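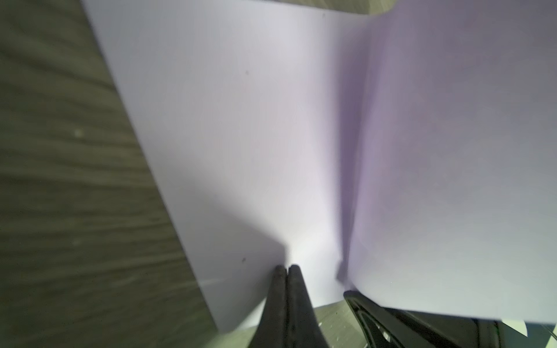

Roy Bainbridge thought the whole project could have been one sentence: buy a bigger desk. He said so at our first check-in, and we have had most of a semester to think of an answer. The answer is that we couldn't afford a bigger desk, and that a bigger desk would have filled up by February anyway.

Our question was a modest one. How much paper can a person work with on an ordinary wooden tabletop before the paper takes over? We wanted to know what size of sheet people manage comfortably, where they put it, and what they do with the wood that is left.

Background

The idea came out of the pattern drafting elective at Ellwood, where everybody draws on big white sheets and everybody complains about the tables. The course handout says to "prepare a clear, flat work area." It doesn't say how clear, or what to do when the sheet is nearly the size of the work area. We found plenty of advice about chair height and lamp position and very little about paper, which seemed odd given what desks were for until fairly recently.

Method

We recruited 13 classmates from the Boltutville dorms, mostly by promising snacks. Each person got a wooden table, a stack of plain white paper in three sizes, a pencil and a ruler. The task was to copy a simple floor plan onto the sheet at double scale. They did it once with each size. No tape was allowed, which turned out to be the most unpopular decision either of us has ever made.

We noted three things on a form: whether the sheet was laid square to the table edge or at an angle, how many times it slid, and where the pencil and ruler ended up when they weren't in use. After each round we asked for a comfort score out of 100. Hongjun Liao kept the forms and I ran the stopwatch, an arrangement we settled on after looking at my handwriting.

Results

The small sheet was easy and boring. It scored an average of 83, and people mostly talked to us while they worked.

The medium sheet did nearly as well, but this was where the angles began. Given the choice, 9 of our classmates turned the paper so that its edge ran diagonally across the wood. Several did it without noticing and straightened it again when they saw us writing something down. We now believe that people who tilt their paper think of it as a bad habit, like eating over the sink.

The large sheet was trouble. Edges lifted. Sleeves dragged things along. One participant (we promised no names) leaned on a corner to reach the far side and moved the entire floor plan into his own lap. The ruler was usually parked on top of the drawing, directly over the part that needed drawing next.

We also learned something about the tables. Strong wood grain makes it harder to tell when a sheet is straight, or at least people blamed it. When the dark streaks ran one way and the paper's edge ran another, participants fussed with the sheet longer before starting. We didn't plan for this and can't prove it, but it came up in enough of the comments that we are mentioning it.

Problems with the study

Our tables were not all the same. Two had been refinished at some point and were slicker than the others, so the slide counts should be read with some suspicion. We also let people practice on the small sheet first every time, meaning that by the large sheet they were tired and out of pretzels. Mixing up the order would have fixed this, and we thought of it the evening after the last session.

What we would do next

Hongjun wants to try a strip of cork under the lower edge of the sheet. I want to allow tape and see how far apart the scores really are. The shop at Trerkier has offered us an old drafting table with a lip along the bottom, provided we carry it down the stairs ourselves — we are still negotiating the second half of that.

Roy has read this draft and stands by the bigger desk. We have added his comment to the appendix, along with the blank form and the floor plan, in case anyone wants to repeat the task on their own furniture.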